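Handheld gripper fingertips: ribbed pads vs. smooth silicone for cloth

Forum > End effectors > Grippers and fingers
19 replies, 3616 views

ndimitriou
2020-04-03

I have been comparing two fingertip types on a pair of handheld grippers for the last couple of weeks and wanted to post where I am before I order more parts. The task is picking up and folding clothes and bedding on soft surfaces. The grippers are a linkage type, with the camera looking down over the jaws.

Set A is the ribbed blue pads. Set B is a smooth silicone pad of the same size that I cast myself. Same linkage, same springs, same trigger travel.

What I have so far:

Thick cotton, denim, towels: no difference that matters. Both hold.

Thin knits: ribbed wins. The smooth pads let the cloth creep out when the other hand pulls.

Slippery linings: both bad. Ribbed slightly less bad.

Letting go: smooth wins. The ribbed pads sometimes keep a thread or a fold of cloth when the jaws open, and I have to shake it off. That ends up in the recording.

I do most of it on a bed and not on a table, since the surface gives under the fingertips and you can push down to get under an edge. On a hard table both sets do worse.

Black cloth is the other thing I want to ask about. The grippers are black, and when I pinch black fabric I can't tell on the video where the cloth stops and the jaw starts.

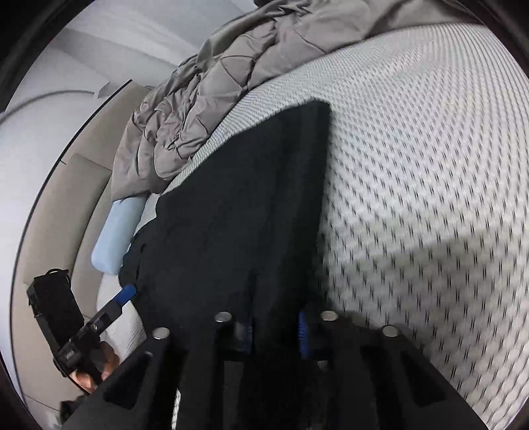 castano_m wrote:
I would separate the two questions. Pad texture is a grip problem and you can measure it with a luggage scale. Clamp the cloth, pull until it slips, write down the number, do it 12 times per pad. Your list is useful, but "creeps out" could mean anything. With my silicone pads the hardness made more difference than the ribs did.

ndimitriou wrote:
Fair. I have a scale. What hardness were you using?

castano_m wrote:
Shore 30A to start, then 20A. The 20A held thin jersey better than any ribbed pad I tried, but it tore at the corner after a few days. Went back to 30A with a fabric layer behind it.

tendonloop wrote:
I disagree that smooth is the way to go for clothes. We ran smooth pads on the Pumitz arm for most of last July and lint was the problem. Silicone picks up lint and after an hour the friction is gone. Ribs give the lint somewhere to go. You can wipe smooth pads with alcohol, sure, but then you have to remember to do it, and the first ten picks after wiping behave differently from the rest.

castano_m wrote:
Ribs fill up too. I have pulled felt out of them with a pin.

tendonloop wrote:
After how long though? Ours went 2000 cycles between cleanings and the grip was still OK.

castano_m wrote:
On one kind of cloth or mixed?

tendonloop wrote:
Mostly dish towels. Point taken.

orkov_lab wrote:
On the black on black question. We had the same thing here in Orkovstead and tried three fixes.

First was turning up the exposure. It helped with the dark cloth and wrecked everything white, and if you work on a light sheet you lose the surface completely.

Second was a small LED next to the lens. Worked for matte fabric. Anything with a shine threw glare back, and the light moves with the gripper so the shadows move too.

Third was changing the color of the fingers. Print them in light gray, leave the pads as they are. Cheapest of the three and the one we kept. The pads were never the issue for us, blue shows up well enough unless it is sitting in shadow. It was the linkage and the area under the pads that disappeared.

ndimitriou wrote:
That matches what I get. I can pick out the pads most of the time but the part below them goes solid. Did gray arms cause trouble with white cloth?

orkov_lab wrote:
A bit with white T-shirts. Less than I expected, the edges still cast a shadow. Don't go pure white.

piet_h wrote:
Why do you need to see it at all? If you log jaw width you know whether there is something in the grip. Jaw stops short of closed, you have cloth. I would spend the time on a better encoder.

ndimitriou wrote:
Width doesn't tell me much with thin stuff. One layer of jersey between two soft pads reads nearly the same as nothing, because the pads squash. And I want to know if I have one layer or two, which matters when folding.

piet_h wrote:
Then stiffer pads.

tendonloop wrote:
Stiffer pads and he is back to cloth slipping out. It's a tradeoff and I don't think the encoder gets you out of it.

piet_h wrote:
You can have a stiff backing and a thin soft face. Radulović sells them that way, or you can pour one in an afternoon. Mine is 1 mm of soft on top of printed PETG. Width reading is good enough to tell one layer of towel from two. Never tried it on jersey, I admit.

ndimitriou wrote:
OK, the thin face over a hard backing is worth a try. Plan for now:

Gray arms on the left gripper only, black on the right, so I can compare them on the same recording.

Ribbed, smooth 30A and thin face on PETG, all with the luggage scale.

Lint test on mixed laundry, no cleaning until it fails.

Marleny, if you still have the mold file for the 30A pad with the fabric layer, could you post it? Mine traps bubbles along one side.

castano_m wrote:
Will look for it. Tilt the mold while you pour and fill from the low corner, that fixed most of the bubbles for me. And use the same piece of cloth for every pull, cut along the same direction. Knits stretch one way more than the other and it will throw your numbers off.

tendonloop wrote:
Please weigh the gray arms too before you swap them in. Our light gray filament printed around 12 percent heavier for some reason and I could feel it in the wrist by the end of a session.

orkov_lab wrote:
Probably your infill settings. Ours weighed the same as the black ones.

tendonloop wrote:
Could be. I didn't check the slicer.

ndimitriou wrote:
Arms are on the printer now. Will post the scale numbers in this thread once I have all three pad types done.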